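The Left-Hand Side

Lindiwe Masilela had lived in the apartment on Pleruda Street for one night, and she was wildly, foolishly in love with the kitchen. It had a dark counter! It had a green-blue wall the color of old bath soap, scuffed and chipped by whoever had cooked there before her, and she meant to cook there until she scuffed it some more.

The utensil caddy went up first. Everything else was still in boxes — 413 dollars to the movers and they'd left the plates under the books — but the caddy had ridden on her lap the whole way from Jistport, and she set it against the wall and stepped back.
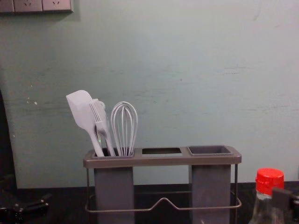

She put the kettle on the floor, having no better place for it yet, and called Benvinda.

"I'm unpacked," she said.

"You are not."

"I'm unpacked in one spot. The spatula's in, the whisk's in. It looks wonderful."

Benvinda wanted to know which side. They had shared a kitchen for years, the two of them, and the left cup had always been Lindiwe's and the right cup Benvinda's, and the slot in the middle was for the peeler they fought over. Lindiwe looked at the caddy. She had packed her own things into the left cup without thinking about it at all.

"Left," she said.

"And what's in mine?"

"Nothing. You took your ladles."

"Of course I took my ladles, I love my ladles."

They both laughed, and then the line was quiet, and Lindiwe reached over and ran her thumb around the rim of the tray.
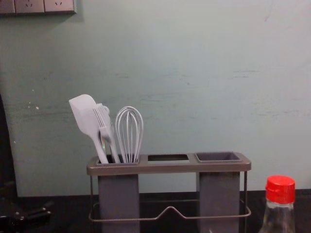 Benvinda said she could be there by September's end, if the bus still ran, and that she would bring one ladle, the small one, and it could stay. The peeler was coming too, but only for the weekend.

"Bring the peeler for good," said Lindiwe, already hunting for the potatoes.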